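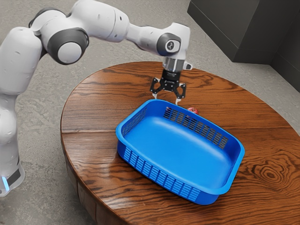 Craig Paterson
Lecturer, Food Storage and Handling

Week 2 handout - keeping fruit after harvest

Fruit stays alive after it is picked. It takes in oxygen, gives off heat and water, and uses up its sugars. Storage slows this down.

Temperature
Cool the crop the same day. At the Strachan orchard, bins left in the yard overnight in February went soft well before bins moved straight to the cold room. Apples do well just above freezing. Tomatoes do not, and lose flavor if kept too cold.

Ethylene
Apples, pears and ripe tomatoes give off ethylene gas. Leafy greens and cucumbers are harmed by it. The Grondgate store has two rooms for this reason, and the door between them stays shut.

Containers
Vented sides let heat out. Solid sides hold moisture in, good for greens and bad for berries. Keep soft fruit shallow - the bottom layer carries all the weight.

Weight loss
Weigh in, weigh out, divide the loss by the starting weight. For the Tustik lot, 1195 lb went in. Work out the loss if 315 lb was sold and 200 lb remained after 1195 lb had been sorted down to 530 lb.

Reading: Crichton, chapter on cold rooms. Worksheets due Wed 9 May.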